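Week 4 handout: Limestone, marble and what heat does to rock
Evening course in everyday geology, Loredport
Tutor: Helju Vītola

Last week we left limestone lying quietly on the sea bed, and I promised we would cook it. Tonight we do! Bury it deep enough, or push hot magma up beside it, and the tiny grains of calcite start to grow into one another. Shells and fossils blur and then vanish. What you get is a tightly locked mass of crystals — marble.

Pure calcite marble is white. Colour comes from whatever else was in the mud: iron gives yellows, creams and browns, carbon gives greys, and serpentine gives those lovely greens.
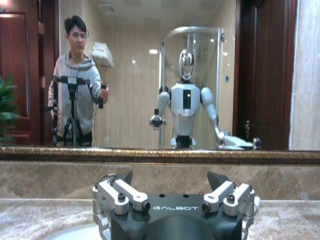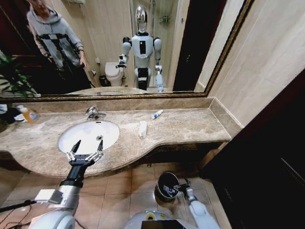 Geologists and stone merchants use the word differently, and this trips people up every year. To a merchant, "marble" can mean almost any stone that takes a polish, including plenty of limestone that has never been properly heated. So when you meet a marble counter with beige in it, like the one round the white basin, the colour may start you thinking about iron but it won't settle what the rock is. For that you need a hand lens and a fresh broken surface (please don't make one in somebody's bathroom).

Try the acid test on the samples in tray 11. Calcite fizzes at once in cold dilute acid. Dolomite barely stirs until you powder it, and quartzite does nothing at all. Goggles on, one drop, wipe it off afterwards.

Laine Kļaviņa is bringing her Ponilville quarry pieces to the November walk — look out for the folded bands, they're wonderful.

Reading for next time: Ajayi, chapter 15, on slate.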